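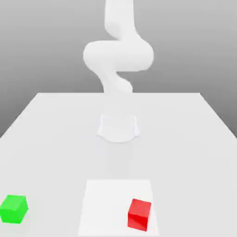 Fig. 1. White on white, against a gray backdrop. Computer rendering.

Drawing Fundamentals, Unit 4: Seeing Value
Notes to go with the April 2018 studio sessions, Hustmont Evening School

Value is just the word we use for how light or dark something is. That's the whole definition, and you'll spend the rest of your drawing life arguing with it. I still do, and I've been teaching this unit at Hustmont long enough to have worn out two overhead projectors.

Look at the base in Fig. 1, where it meets the table. The outline is faint, and your pencil is going to want to put a nice firm line there anyway. Please don't let it! When two areas are almost the same value we call that a lost edge, and the kindest thing you can do for a lost edge is leave it lost. The soft gray band on the tabletop in front of it will do plenty of work for you.

Local value and light

Everything has a value of its own (a lemon is light, a plum is dark) and then the light comes along and messes with it. A white cup in deep shade can easily be darker than a black shoe in full sun. Most beginners draw what they know about the cup. I want you to squint until the cup stops being a cup and turns into three or four patches, then draw the patches.

Squinting is not a joke, by the way. Iolanda Guerra, who taught me, squinted so hard at her setups that new students thought she was cross with them. It knocks out the small details and leaves the big shapes.

The five-step scale

Before you draw anything this week, make a scale. Five boxes in a row, paper white at one end and the darkest dark your pencil can manage at the other. Do the two ends first, then the middle box, then the two that are left. If you go straight down the row you'll run out of darks by box three – I've seen it every term.

Use the 160 gsm paper from the pack. The thin stuff buckles when you press, and you are going to press. A 2B and a 4B are enough. Leave the eraser in your bag until the last ten minutes.

Kinds of shadow

The form shadow is the side of the object turned away from the light. The cast shadow is what the object throws onto something else. Cast shadows usually start crisp close to the object and go soft as they travel, and under a big cloudy sky they may be soft all the way. Between the light side and the form shadow there's a turning area, and on round things that's where I'd spend my time. Go slowly there, small strokes, following the curve.

Watch for reflected light too, the little glow that bounces back into the shadow side from the table. It's always darker than you think. If it competes with your lights, push it down.

Homework

Set up two eggs on a sheet of white paper next to one lamp. Draw them twice, once with the lamp high and once with it low, 30 minutes each, no outlines. Bring both drawings even if you hate one of them (especially that one).

Reading: Wagner Prado, "Edges and Tone," pages 160 to 187. Skip the section on charcoal for now, we'll get to it in Unit 6. There are two copies on the shelf by the sink.

Next time: folded cloth. Bring a plain pillowcase, not ironed.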